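How to budget for your first gripper (simulate first, spend later)

Filed under: Robots on a Budget, Planning, Small Shop

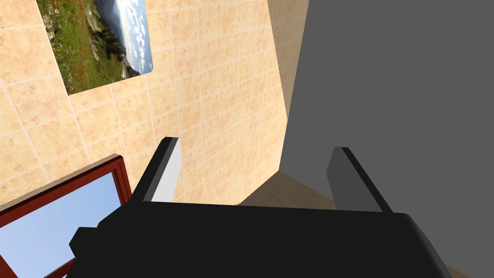

Open jaws in the simulated room, nothing in them yet.

I get the same email about once a month. Somebody has a small shop, they've watched a bunch of videos, they've found an arm they like, and they want to know if the price is fair. I always write back with the same question: what's the gripper going to hold? And a lot of the time the answer is "oh, whatever comes with it."

So this is the long version of my reply. It's the way I plan a purchase now, after doing it badly once with our packing bench at Holtulstead. (I'll get to that. It involves a drawer.)

Step 1: Write the parts list before you look at any catalog

Get a sheet of paper and write down every single thing you want picked up. For each one I put the narrowest side, the widest side, the weight, and whether it scratches. Go out on the floor with calipers and a kitchen scale and do it for real, don't work from the drawings. Our drawings said the Custby housings were all one width and they are very much not, there's a lip on one end.

We ended up with 30 parts on our sheet. Circle the fattest one and the heaviest one. Those two decide most of what follows, and it's fine if they're different parts.

Step 2: Work out the opening you need, then add some

A parallel gripper has to open wider than the part, plus a bit on each side so the fingers can get down around it without knocking it over. Our fattest part is 76 mm across. I wanted 6 mm of clearance per side, so that made 88 mm and I went looking for at least that.

This is exactly where I messed up the first time. I bought a gripper whose opening matched the part. Matched it! I was so pleased with myself. It could hold the thing beautifully if you put it in by hand. It now lives in a drawer and Vernon Ross, who runs the bench, opens that drawer any time I say I've found a bargain.

Step 3: Put the room in the simulator before you put money down

If you only do one step, do this one. You don't need a pretty model. Mine has a tiled room with a window, a landscape picture on the wall (red flowers, poppies I think, I like it) and a big plain gray panel with no texture on it whatsoever. The gripper is a blocky black thing with two flat fingers. That's plenty.

What you want out of it is size and reach. Rough things in as boxes if you have to, but get the boxes the right size. Then drive the gripper around and look for:

- Places where the gripper body hits something before the fingers get there. People measure the fingers and forget how wide the housing is behind them. Look how much of my picture is housing!
- Corners and flat panels you have to approach at an angle.
- Whether the fingers can open all the way in the tightest spot you need to work in, and not only out in the middle of the floor.
- Where the cables would go. Most free gripper models leave them off, so I add a fat tube and pretend.

I spent three evenings on this and it knocked two grippers off my shortlist, both because the body was too wide. Cheapest three evenings of the whole project.

One caution. The simulator is great at "will it fit" and much weaker at "will it hold." Friction in there is whatever number you typed in. Don't buy on the strength of a simulated grip. Borrow or rent a real one for that part, or ask the seller to test with a few of your parts in a box. Bognár did that for us for the price of shipping.

Step 4: Budget for fingers separately

Fingers wear, fingers break, and the ones in the box are often plain flat plates. Flat is fine for boxes and blocks. For round or slippery parts you'll want pads or a shaped face, and that's money.

I put down $300 for fingers and pads in the first year and I'd do the same again. It covered one set of pads, two printed sets that were wrong, and a machined set that was right. If your parts list has lots of different shapes on it, double that line and don't feel bad.

Step 5: Fill in the boring lines

My sheet has these, in no special order:

- Adapter plate between arm and gripper
- Cable or air line, plus a spare
- Controller or I/O box if the arm doesn't have the right plug
- Guarding, and somebody's time to do the risk assessment properly
- Fixtures to hold parts still while you pick them
- Shipping both ways, in case you return it
- Training hours
- A day of no production for the install

The adapter plate gets everyone. Drevo quoted us an arm and a gripper on the same page and I just assumed they bolted together. They did not, and the plate was a six-week wait. Ask in writing.

Step 6: Get the quotes to match

Send each seller the same one-page request with your parts list, the opening you worked out in step 2, and a screenshot or two from the simulator. I was shy about the screenshots, but they got me better answers than anything else in the email. One engineer wrote back the same Wednesday to say her standard bracket would foul the panel, and sent a price for the short one.

Then put the quotes side by side, line by line. If a line is missing from one of them, ask. A missing line usually turns up later with a rush fee on it.

Step 7: Leave some money alone

I keep back a fifth of the total and don't assign it to anything. You'll find out what it was for in the first two months. Ours went on a second fixture and a longer cable.

If you want my blank sheet, leave a comment and I'll send it over. It's ugly but the sums work.

Shared 76 times

4 comments

Estíbaliz Campos
Yes please to the sheet! We're right at the quote stage and neither of ours mentions an adapter plate. Off to write two emails.

Gyula Jakab
Good stuff. I'd add finger weight to step 4. Those machined fingers come straight off your payload and ours were heavier than the part.

Osaze Sani
Do you model the pads in the simulator too or just leave the fingers flat?

Yolotzin Pacheco
@Osaze I leave mine flat and take the pad thickness off the opening, close enough for a fit check. Would love the sheet as well, we're hoping to order in September.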